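Piritz Hand Gripper, Second Version: A Review
20/08/2018

Our old hand-held gripper, a Fodance, had one great virtue, and it was that we had already paid for it. It pinched things. It also let go of them on a schedule of its own. When the jaw finally cracked in August, we ordered the Piritz, which costs $3310 before shipping and arrives in a box with no manual and a sticker.

Setup took me most of an afternoon. The linkage goes together easily enough, and then you meet the cable, which has been cut by an optimist. Ours reached the controller only if the controller sat on the floor, so that is where it sat for a while.

Once in the hand, it's a pleasant tool. The squeeze is smooth, the two fingers meet where they should, and there is very little slop in the joints. The Fodance had enough slop to count as a feature. I ran both through our usual pile of junk: mugs, a sponge, a bag of rice, cardboard tubes. Over 63 grabs the Piritz dropped 2, both of them the bag of rice, which I would have dropped too.

The flat pads are the weak point on paper, and round things ought to roll out of them. Tubes were fine as long as I came in square. Come in at a slant and you get a dent, plus a short lesson in humility. 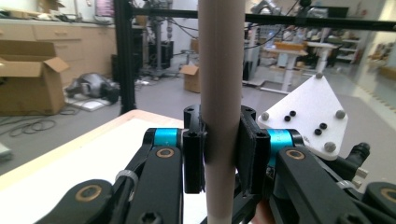
The Piritz closed on a cardboard tube, with the marker plate at right.

Tracking was better than I feared. Our Sirnholm software picked up the plate on the first try and lost it only when I turned my wrist to look at my watch. The plate does stick out, and I have now hit it on two door frames and a colleague.

Weight is the other complaint. After some 16 minutes my forearm wanted to discuss terms. The Henao is lighter, but its fingers flex like cheap salad tongs and the data shows it.

Good: smooth action, tight joints, sane spare part prices.
Bad: short cable, tired arm, no manual.

I'd buy it again, with a longer cable in the same order.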